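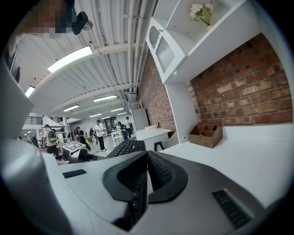
Report on a Visit to the Mostyn Student Robotics Project

Members of the Follora education group visited the Mostyn workshop on 2/12/26 at the invitation of Isamu Tanabe, who directs the student programme. The project is in its second year and is open to pupils from nine schools.

The visit began with a short talk by Fumiko Sugawara on the current task, which is to teach a robot arm to sort small desk items. Students record each movement by hand with a gripper tool and then review the recordings in pairs. The group had completed 163 recordings by the date of the visit, against a target of 400 for the term.

Visitors were invited to watch the students at work and to put questions to them. Several asked how unsuitable recordings are identified. The students replied that a second pair checks every recording and notes the cause of any fault in the project log.

The Trallance competition rules were also discussed. Teams must submit a written account of their method by the end of October. Mostyn intends to enter 2 teams, and a return visit has been agreed for next term.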